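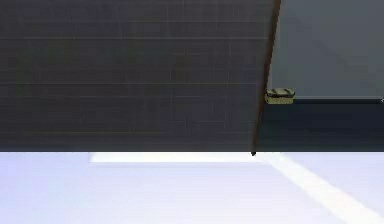
8th November - sim demos, Warkness scene set

Ran the scripted collector on the Edgate build again with the dark gridded panel and pale floor. Asked for 108 episodes, kept 36 after filtering. Most of the rejects timed out before the first grasp. 9 were bad resets with the target spawned inside the wall, same bug Ehsan logged in April.

The small olive-yellow box with the two handles stays in as a distractor for now. Iqra wants it as a target in the next batch. Collision mesh on the handles needs checking before that, I think it is still a single hull.

Floor highlights are too strong. The white stripe running off toward the lower right is close to clipping and the floor around it has almost no texture. Turned the key light down in the config, not rerun yet.

To do
Fix spawn bounds (Ehsan Ghauri)
Split hull on box handles
Rerun seed 19 with the lower light and compare against the old one
Copy the kept episodes to Dogar, leave the rejects on Cavia until Iqra Tanoli has looked through them

Training job not started. Waiting on the rerun.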